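Bellness Laundry Cell: Setup and Care FAQ

Last reviewed December 14, 2021, by Raili Laaksonen

These are the questions that come up most often about the Bellness cell, the single-arm station that takes cloth items out of a basket and passes them to the folding table. The answers apply to the cell as installed at Cavlow. The older Prokow station has a different gripper and its own page.

Who is allowed to work on the cell?

Anyone who has done the short operator session can start and stop it, swap baskets, clean the fingers and wipe the wrist camera. Changing fingers, moving the base or editing the pick program is for people on the maintenance list. The list hangs inside the cabinet door.

What has to be in place before I switch it on?

The basket goes inside the marked corner brackets, pushed all the way in. The folding table should be clear. Check that the air line and the camera cable run through the wrist loop with a bit of slack, then close the gate. Turn the key to Setup, wait for the steady green light, and home the arm from the pendant.

If the arm won't home, look at the gate switch first. It needs the gate fully latched, and the latch is stiff.

How do I set the basket position?

Run the program called Basket Teach. The arm moves above each corner of the rim in turn and stops. Jog it down until the finger is just clear of the plastic, then press Store. When all the corners are stored, the controller works out the floor of the basket from the depth entered on the Container page.

Teach the basket again whenever you change to a different model, even if it looks the same size. Baskets of the same model can be swapped without teaching. Discard any with a bent rim or a split side wall.

How full should the basket be?

Up to a hand's width below the rim. Cloth hanging over the side is fine in small amounts, but a long sleeve or a towel end outside the basket can catch on the brackets when the item is lifted.

The fingers press into the cloth before they close. Is that normal?

Yes. The approach ends with a short downward push so that the fabric bunches up between the fingers. Without it they tend to close on the top of a fold and slide off. The push depth is set on the Grip page, and the value that left the factory is too shallow for towels. We raised it in August and have left it there. 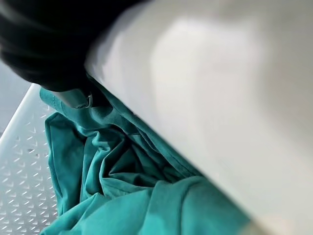
A push that is too deep is easy to recognize. The arm slows sharply at the bottom of the stroke, and the force reading on the pendant stays high after the fingers close. Lower the depth one step at a time and try several picks between changes. With thin cotton the fingers can reach the bottom of a nearly empty basket, so watch the last few items closely after any change on this page.

What grip force should I use?

The setting is a plain number on the Grip page, with no unit. We run 500 for shirts and light cotton. Heavy towels need more, and there is a stored recipe for them called Towel 2. Don't raise the force to cure slipping until you have cleaned the fingers.

How do I clean the fingers?

Park the arm in the Service position, turn the key to Off and bleed the air. Wipe both fingers with a damp lint-free cloth and a drop of mild soap, then wipe again with clean water and let them dry. Don't use solvent. It leaves the surface slick for a day or two and can cloud it.

Do this at the start of every shift. If the load has been linty, do it again at the break.

When do the fingers need replacing?

At 2000 operating hours, or earlier if the gripping face is worn smooth or has a nick you can feel with a fingernail. Always change them as a pair. The hour counter is on the Service page and has to be reset by hand after the change.

The replacements come from Oksanen. Order the pair with the screws included, as the old screws have thread lock on them and shouldn't go back in. Tighten the new ones evenly with the torque driver from the cabinet, run Finger Zero, then make a test pick with an empty basket in place before loading any cloth.

What about metal parts on garments?

Clips, hooks, pins and loose hangers should come off before the load goes in. Small fixed hardware such as zippers and snaps is usually no trouble. If the fingers close on metal, the controller normally reports a partial grip and lets go. Stop the cell, remove the item by hand and check the finger faces for marks before you start again.

What does error 61 mean?

Grip lost during lift. The arm stops, opens the fingers and waits. One of these in a shift is nothing to worry about. If it keeps coming back, go through these in order:

Clean the fingers.
Check the air pressure at the regulator.
Check that the recipe matches the load.
Run Finger Zero.
Teach the basket again.

If the error is still there after the last step, write it in the log and call maintenance. Include the recipe name and what kind of cloth was in the basket.

Does the wrist camera need any attention?

Wipe the lens with a dry microfiber cloth when you clean the fingers. Its bracket has two screws that work loose over time — check them by hand once a week and don't force them. If the bracket has moved at all, the camera has to be calibrated again with the dotted plate.

The picks land to one side of where they should. What now?

Nearly always the basket has shifted or the camera bracket has been knocked. Push the basket back into the brackets and try again. If the offset is the same on every pick, calibrate the camera. If it changes from pick to pick, look for play in the finger mounts.

Can I leave it running over lunch?

No. The cell has to have an operator within reach of the stop button whenever the key is in Run. Turn it to Hold, let the arm park and take the key with you.

Where is the log?

In the blue binder next to the pendant. Enter cleaning, finger changes, basket teaching and any change to a setting, with the old value and the new one. Spare pages are in the back pocket.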